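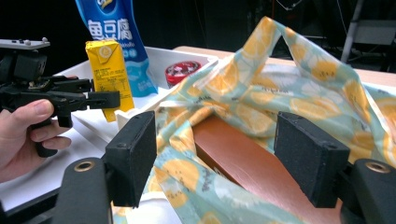
Box, citrus bag, white tray. Packing for the January swap.

The Swap Shelf, January 14, 2022

The snack swap is back at the Rarkham Street reading room, and so is the annual argument about how to pack for it. The rules fit on an index card. You bring a bag of things to eat or drink that you like and suspect other people haven't tried. You leave it on the shelf. You take home a bag that somebody else packed. At no point do you get to look inside first, which has led to some quiet squeezing in the hallway, and we would like the squeezing to stop.

At the October swap we took in 47 bags, a record, and the first time we had to borrow the coat rack. This winter we are capping it at what the shelf can hold without leaning. If you signed up on the sheet by the door, you're in. If you signed up on the back of the sheet, where it said "do not write here," you are also in, but we want you to know we noticed.

Now, the bags. We asked for reusable ones this year and the response has been cheerful, if a little summery. The pale teal one with the citrus slices has already gotten more compliments than the newsletter has in nine years. It is thin, light stuff, and you can almost see through it, so those of you who like your swap to be a surprise may want to put the interesting item in the middle and something dull on the outside. Crackers do this job well. Crackers have been doing this job for years without thanks.

A few notes on packing, drawn from experience.

Set everything out on a tray before any of it goes in the bag. A tray shows you what you have, and more to the point it shows you what you have two of. Last time one bag went out with a pair of identical mustards. The person who got it has been very gracious and now puts mustard on things that don't call for it.

Boxes go in first, flat against the side if they'll lie that way. A rectangular box in a soft bag will always travel corner first toward whatever is most breakable, and it has all evening to get there. If your box wants to go in on the diagonal, let it, but fold some of the bag around it so it stays put. Don't force the handles over the top. We lost a handle in October and the bag has been carried like a baby ever since.

Small cartons stand upright. We mean this. The little drink cartons with the peaked tops are well built, but they were built by people who pictured them standing up, and laying one under a jar is asking a lot of a fold of cardboard. Put it along the edge and wedge something soft next to it.

Pouches are the most forgiving thing you can bring, and we wish more of you would. There's a tall blue and white one of fish tofu (鱼豆腐, for anyone who wants to look for it on their own time) that we would very much like to end up with, and we are aware that saying so in print is a kind of squeezing. Pouches fill gaps, they don't roll, and they can be sat on once. Please don't sit on them twice.

Round containers with lids: tape the lid. It doesn't matter how sure you are of the lid. Everyone who has ever opened a swap bag and found it seasoned throughout was dealing with a person who was sure of the lid.

Labels came up again in the suggestion box. Several of you asked whether items with packaging in another language need a translation. A slip of paper with the name of the thing and whether it contains fish, nuts, milk or wheat is plenty. We don't need a paragraph. The Hovine wafers came last year with two full pages about a train trip, and while we enjoyed the train trip, we did not learn until the third wafer that they were hazelnut.

On the subject of favorites, the October comment cards have been read and sorted into piles. The Plekix sour plum drops did best, or at any rate drew the strongest language. The Bălan walnut spread came second and would have come first if the jar had been bigger. Last place went to the homemade beet chips, whose maker is asked to keep trying and to consider a thinner slice. We received 129 comments in all, a good many of them from the same pen, and yes, we can tell.

Things that are not snacks and should stay home this time: tea towels, candles, a single light bulb, anything described on the slip as "good for soup" with no further details. Seeds are a gray area. Birdseed is not a gray area.

Drop-off is at the side door, the one that sticks. Pull up and then in. Bags go on the shelf with the handles facing out, so that people can lift one down without tipping its neighbor -- this was a real problem on the lower level, where the light is poor and the confidence is high. If your bag needs to stay cold, it can't come. The refrigerator is spoken for by the Friday lunch group, and we have seen what happens when you put something on their side.

Pick-up opens one hour after drop-off closes. You take the bag your number matches. If you draw your own bag, tell us and we'll switch it, although one member last year kept quiet, went home with everything she had brought, and reported on her comment card that it was the best selection yet.

Empty bags can be returned to the basket under the window, and we'd like that to include the citrus one. Whoever ends up with it will be tempted. We understand. There is grocery shopping to be done and it would look very nice doing it. But it is due back by the end of the month, with both handles.

Next time: results, complaints, and a longer piece on the coat rack, which has to go back.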